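4 min read

Wadbridge Student Manipulation Project: Progress Report to the Justix Education Fund
May 2022

1. Status

The project remains on schedule against the revised plan. The arm is mounted, the workspace is calibrated, and the student team is recording demonstrations for the pick-and-place entry. Two of the three milestones for this period are closed. The third, unattended evaluation, is carried over.

2. Data collection

The team has recorded 3,157 demonstrations to date. After review, 271 were rejected, mostly for dropped frames or a mismatch between the wrist stream and the joint log. The rejection rate was highest in the first two weeks and fell once both streams were placed on the same clock.

Tasks follow the Krajčí set, a list of short tabletop exercises written by last year's class. Each exercise pairs one item with one container. Students operate the arm in shifts of two, one driving and one logging, and change roles at the halfway point.
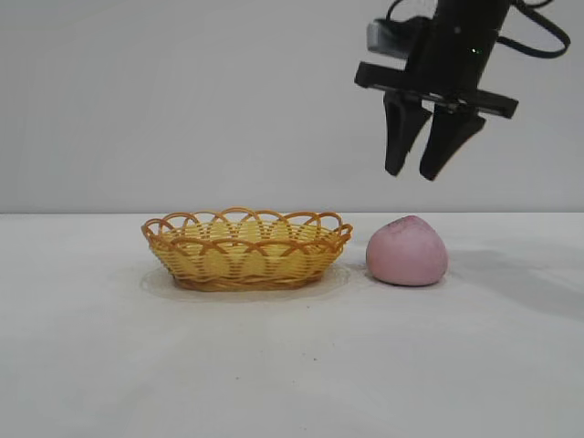
Basket and peach on the table, gripper open above.

Start positions are drawn from a printed sheet so that operators do not drift toward easy placements. Soft items have been harder to grade than rigid ones. Students disagreed on what counts as a clean release, and the scoring sheet now requires the item to be at rest inside the container with the fingers clear of the rim.

3. Evaluation

The first trained policy was tested over 270 trials, of which 79 percent met the scoring rule. Failures were concentrated in the approach phase, with the fingers closing short of the item. The Grunley baseline, run on the same start positions, has not yet been fully scored and is left out of this report.
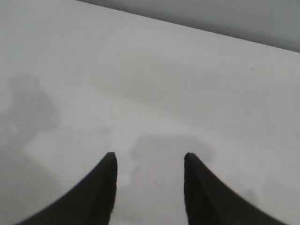

Lighting is the main open item. The room has a single bank of lamps, and the team suspects that the policy responds to shading on the table as well as to the objects. In the wrist view, soft gray shadows fall on the pale surface to the left and just beyond the fingertips, with nothing held between the fingers. A student subgroup is preparing a short ablation in which brightness and contrast are varied at training time — no new hardware is needed for this.

4. Next period

Complete scoring of the baseline. Run the lighting ablation. Repeat the unattended evaluation with the revised stop condition. Spending is within the approved budget and no change to the award is requested.

Related items
Wadbridge: calibration notes for the student arm
Krajčí task list, second revision
Justix Education Fund: reporting dates

This site uses cookies to remember your settings. Accept / Manage preferences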